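I have been looking for a table top for the back room since May and I have opinions now. Thread, sorry.

It has to be pale. The room faces a wall. Anything darker than toast and you're working in a cupboard.

First candidate was from Fairweather, who do a lovely whitewashed finish and want £1,460 for it. Legs extra. I asked what the legs were and was told they were "a conversation".

Second was a Plollum flat-pack. £47. The sample arrived in an envelope and had bent on the way, and I'd like to say that put me off straight away, but I kept it on the windowsill for a fortnight hoping it would bend back.

Third was a man in Trollbridge selling an old school bench with the names still carved in it. Very charming. You cannot write on it, because your pen falls into a 14-year-old's feelings.

So whitewashed wood grain it was. If you haven't met it, it's the look of a plank that has been left on a beach by somebody with good taste and a holiday let.

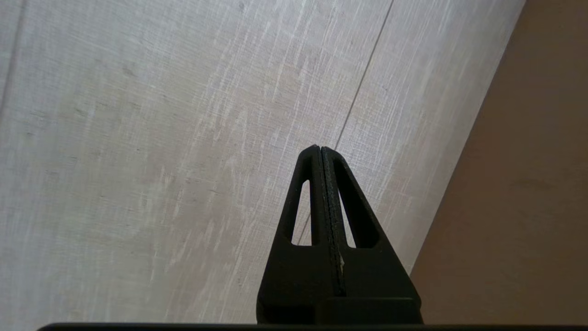
The thing about a pale grain is that you stop seeing it in a day and then you see only what lands on it. Pencil shavings. Tea. One black thread off a jumper, which I tried to pick up four times before accepting that it was part of the pattern.

Also crumbs. I'd always thought of myself as a tidy eater. I have had to let that go.

Cleaning: the leaflet says a soft damp cloth and "no abrasives, solvents or standing water". It doesn't mention biro. I've tried a rubber, which works if you go with the grain and makes a grey smear if you go across it. Ask me how many smears before I read the grain direction.

Someone's going to say coasters. I own coasters. They live in a drawer — a nice dry drawer, no rings on it at all.

Bought in the end from Lesent, who had it listed at three different lengths and all three photographed identically. I took the middle one. It fits the alcove with a gap at one side exactly wide enough to lose a ruler down.

The ruler is down there now. So is the cap of my good pen. I can hear them when I lean on that end.

Things I'd tell myself in May: measure the alcove at the back as well as the front. Old walls have a lean on them and they don't mention it.

And get the sample in the room at four in the afternoon, when the light goes. Mine looked like driftwood in the shop and like cold porridge at home. By breakfast it's driftwood again, so I do the important stuff early.

Next up is a lamp. I've already got 47 tabs open and one of them is playing music.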